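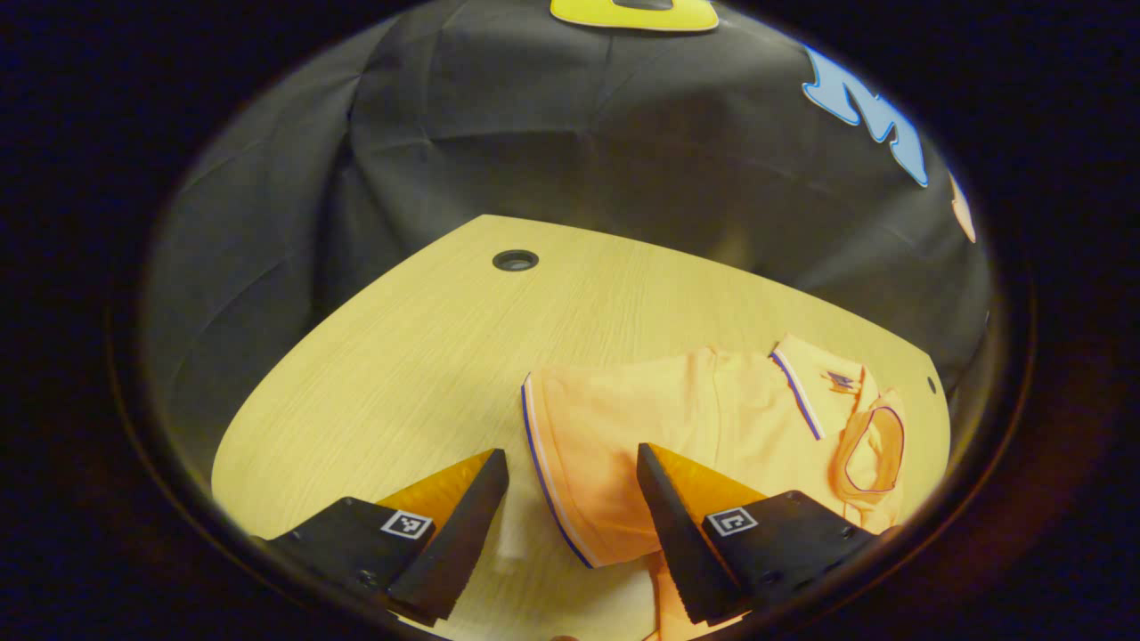

Looking After Your Accounts: Evening Course
Handout 4: Passwords, snooping and what to do when somebody has got in

Welcome back, everyone. We ran out of time at the end of the last session, so I have put the part we skipped at the front of this handout and then carried on with what I meant to cover this evening. Please don't feel you have to read it all in one go. Keep it by the computer, scribble on it, and bring it along next time with your questions (the odder the better, I do enjoy them).

1. Where we had got to

Last time we talked about how accounts get broken into, and I think a few of you were a little let down that it is so seldom the clever business we see in films. Most of the time a stranger gets hold of a list of email addresses and passwords from some shop or forum that was careless with them, and then tries the same pairs everywhere else. If you used one password for the garden centre and for your email, the stranger now has your email.

The other way in is the one we didn't get to, and it is a bit more awkward to talk about. Quite often the person reading your messages is somebody you know. It may be a partner, a former partner, a grown-up child, a flatmate or a colleague who sat beside you while you typed. They don't need any special skill. They may know your pet's name and your first school, or have picked up your phone while it was unlocked.

2. Why your email comes first

Think of your email account as the drawer where you keep all your other keys. Nearly every website has a "forgotten your password?" link, and nearly every one of those links sends a message to your email. Anyone who can read your email can press that link on your behalf, at three in the morning if they like, and delete the message before you wake up.

So if you only have the energy to sort out one account this month, make it that one. The bank can wait until the day after.

Give it a password that you use nowhere else at all. I suggest 4 ordinary words that have nothing to do with one another, and nothing to do with you. People worry that plain words are too easy, but length does a great deal of the work, and a long password you can remember is far better than a short knotty one that ends up on a sticky note.

3. Turning on the second step

You will see this called two-step verification, two-factor authentication, or sometimes just "extra security", and it would be kind if the companies could settle on one name. The idea is that after your password you are asked for something more, usually a short code from an app or a text message.

To find it, open the account's settings and look for a heading such as Security or Sign-in. For our practice account on Celix (the made-up inbox we all log into in class) it sits under Security, then Sign-in Steps, and you will be offered a sheet of spare codes once you have switched it on. Print the spare codes. Put them with your passport or your house papers, wherever you keep things you would be cross to lose.

A code by text message is a good deal better than no code. A code from an app is better again, as phone numbers can sometimes be moved to another person's SIM card by someone persuasive enough on the telephone.
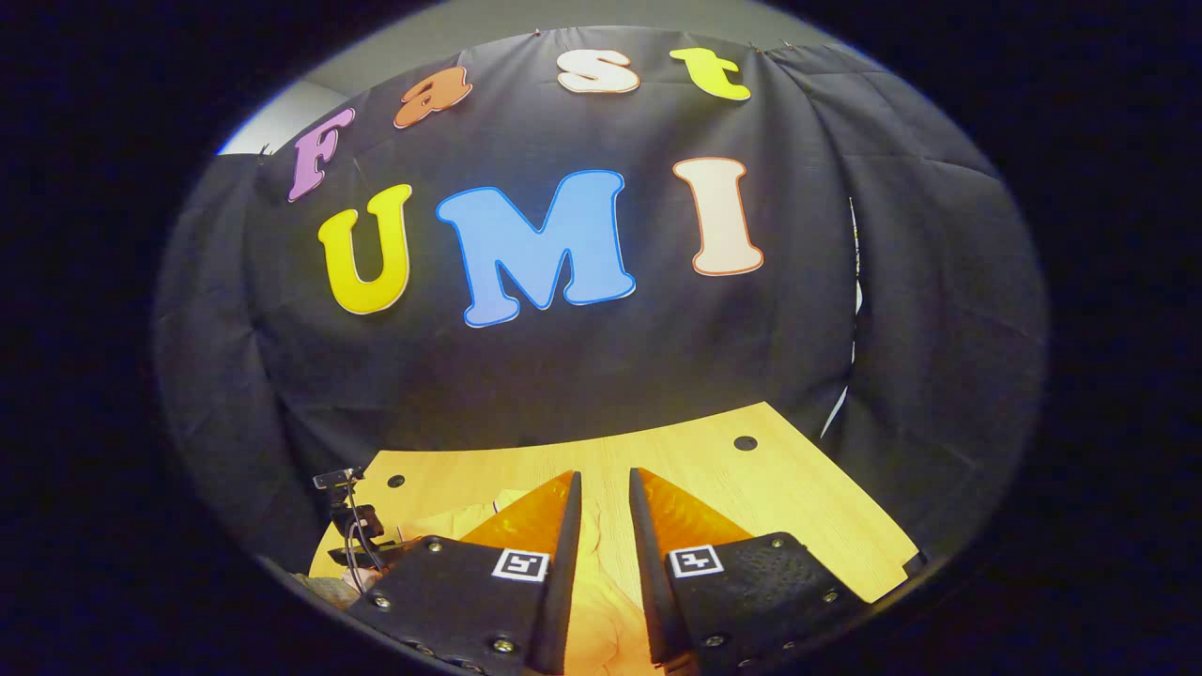
If I change my password, will the person who has been reading my email be thrown out straight away?

It depends on the service. Some sign out every device the moment the password changes, while others leave a phone or laptop signed in until you tell them otherwise. After changing your password, look for a button marked "Sign out of all devices" or something close to it, and press that too. You will have to sign in again on your own things, which is a nuisance but a small one.

4. Signs that somebody else has been in

Please don't be alarmed if you spot one of these, as there is often a dull explanation. Do look into it, though.

Messages marked as read that you haven't opened
Password reset emails you didn't ask for
A forwarding address in your settings that you don't recognise
A recovery phone number that used to be yours, or never was
A sign-in listed from a device you don't own

The forwarding address is the one I would most like you to check tonight. Somebody needs only a minute in your account to set it up, and afterwards a copy of everything you receive goes to them, even after you change the password. I have taught this course for a good while now and it is still the setting people have never looked at.

5. Websites that offer to get into an account for you

These come and go under different names. For our exercise we shall use two pretend ones, Billari and Virág, and you will find their front pages printed in your folder. Billari asks for 50 pounds in advance and promises the password to any inbox. Virág says it has 2,000 happy customers and shows not a single way of contacting it.

Read both with a pencil in your hand and underline whatever makes you uneasy. Then think about what the customer has handed over: their own name, their card details, and a written request to do something that is against the law. Getting into another adult's account without permission is an offence in this country, and being married to them doesn't alter that. If the site takes the money and vanishes, the customer can hardly ring up and complain.

6. Before next time

Change your email password, and sign out of all devices afterwards.
Turn on the second step and print the spare codes.
Look at your forwarding and recovery settings.
Read the Skandetti worksheet (the green one) and try the first 3 questions. Leave the rest, we'll do them together over tea.

If you think someone close to you is reading your messages and you feel frightened of what they might do, please don't change anything yet. A sudden lock-out can make matters worse at home. Use a device they can't reach, such as one at the library, and speak to a domestic abuse helpline first. You are also very welcome to stay behind and have a quiet word with me. I am always in the room until nine, putting the chairs away.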